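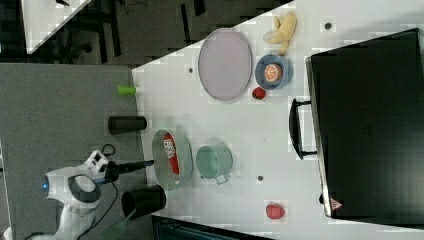

Tapio Leinonen wrote:

> We recorded 200 demonstrations by remote control and kept 171. The
> rest were thrown out because the operator dropped something or
> changed their mind halfway. After training, the arm managed 94 tries
> out of 200 on the toy food and bowls. I think that is a good start
> and I'd like us to double the recordings before July.

Tapio, thanks for putting the numbers up. I'm still not convinced.

94 out of 200 is less than half, on a table the thing has been shown again and again. The banana bunch is pale yellow and easy to spot. The packet in the green bowl is another matter, and so are the cylinders lying on their sides near the edge. Are all of those in the 94, or did we mostly score the easy fruit? I'd want it split by item before anyone records another hour.

I also don't like throwing out the runs where the operator changed their mind. Those are the only ones where a person shows the arm what to do when a plan goes wrong. If we only keep the smooth ones, it learns to be smooth until it misses, and then it has nothing to go on. Idside did the same with their drawer task and ended up with an arm that closed its gripper on thin air and carried on to the bowl as if it had the thing.

Has anyone tried guiding the arm by hand instead? On the Jinden job we found the remote operators stopped and started a lot — you could see the pauses copied in what the arm did later. Hand guiding was slower to set up and hard on the wrists, but the paths were cleaner.

Could you put the rejected runs in the Samarakoon folder, with the reason for each? I'll go through them myself.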